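Werier Duo - Teleoperationsstation für zweiarmige Aufgaben

Fernsteuern, aufzeichnen, wiederholen: Arbeitsplatz mit zwei Führungsarmen und zwei Roboterarmen

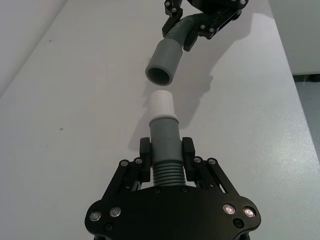

Die Werier Duo ist für Aufgaben gedacht, bei denen beide Hände gebraucht werden: Stecken, Fügen, Umgreifen, Halten und Drehen. Der Bediener bewegt zwei Führungsarme, die beiden Roboterarme folgen. Jede Vorführung wird mit Gelenkstellungen, Greiferöffnung und den Bildern der Handgelenkkameras aufgezeichnet und kann danach einzeln geprüft, gekürzt oder verworfen werden.

Typische Anwendungen sind Schlauchverbindungen, Steckmuffen und Deckel. Bei biegsamen Teilen empfehlen wir, das freie Ende kurz zu fassen. Die Kamera am Handgelenk sollte beide Fügestellen sehen, bevor die Teile zusammengeführt werden.

Lieferumfang
2 Roboterarme mit Parallelgreifer
2 Führungsarme mit Griffhebel
Handgelenkkameras mit Halterung
Steuergerät mit Netzteil
Fußschalter für Start und Stopp der Aufnahme
Aufzeichnungssoftware Mirani, Einzelplatzlizenz

Technische Daten
Reichweite je Arm: 660 mm
Abstand der Armsockel: 904 mm
Greifer: parallel, Fingerblöcke austauschbar
Aufstellung: ebene Tischplatte, Klemm- oder Schraubmontage
Artikelnummer: WD-904

Handführung
Die Roboterarme lassen sich auch direkt von Hand führen. Dazu wird am Steuergerät der Modus "Frei" gewählt. Für Anfahrwege reicht das meist aus, für das eigentliche Fügen ist die Fernsteuerung genauer - die Hand des Bedieners verdeckt dann auch nicht die Kamera.

Zubehör
Fingerblöcke Priltura, gummiert, für glatte Rundteile
Verlängerungskabel für die Führungsarme
Zweiter Fußschalter (Aufnahme verwerfen)

Lieferung und Einweisung
Lieferzeit 9 Wochen ab Bestelleingang. Die Einweisung findet bei Zornent oder am Aufstellort statt und dauert einen Tag. Eigene Werkstücke können mitgebracht werden. Neue Termine ab September.

Preis auf Anfrage.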